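Skurkberg Hand Kit: read me first

Hello, and thank you for taking a look at the Skurkberg hand kit. This file goes out with every kit and sits at the top of the download folder as well, so if you have already read it on paper you can skip to the part on recordings. Last changed September 13, 2026.

What the kit is

The kit is a pair of hand-held grippers, one for each hand, for people who want to teach a robot a job by doing the job themselves. You hold one in each hand, you pick things up and move them about, and the software keeps a record of how your hands travelled and when the fingers opened and closed. Celham makes the grippers and the leads, and Promik is the program that does the recording. We sell the two together and look after anyone who buys them from us, which in practice means that Domnica Costache answers your emails (she is very patient, so do write!).

What you get

A left gripper and a right gripper, each with its cable
A marker plate for the top of each gripper
A licence for Promik, good for 2 computers
The Lazăr sample set, described further down

You will need to find your own computer, a table or a clear bit of floor, and something to practise on.

Getting started

Plug both grippers in before you open Promik, or it will only find the first one and you will have to close it and begin again. Screw the marker plates on finger-tight. Then choose New session, hold both grippers still in front of you until the two lights on screen go green, and off you go. Most people feel terribly clumsy for the first half hour and then quite suddenly don't, so please don't judge the kit (or yourself) on your first morning.

The Lazăr sample set

We made the sample set in August so that new owners would have something to open on the first day. It holds 275 recordings spread over 4 everyday jobs, each done with both hands, and the longest lasts 30 seconds. The job people ask about most is the power strip, where the strip lies on a white board with its cord trailing off and the two grippers have to come at it from either side.

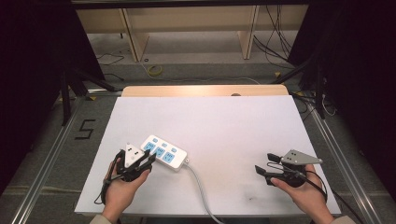

Cords are a nuisance, and we left them in on purpose. They drag, they spring back, and they change how the thing you are holding wants to turn. If your own work has nothing bendy in it you may prefer to start with one of the other jobs and come back to this one later.

Known niggles

The fingers are rather smooth and will slip on glossy plastic if you grip at a slant. The cables could do with being longer, and Celham know we think so. Promik sometimes saves a session under the previous session's name, so check before you delete anything.

Using the recordings

You may use the sample set for study, teaching or your own products. Please don't sell it on by itself. If you find a recording that looks wrong, send Domnica its number and she will look into it.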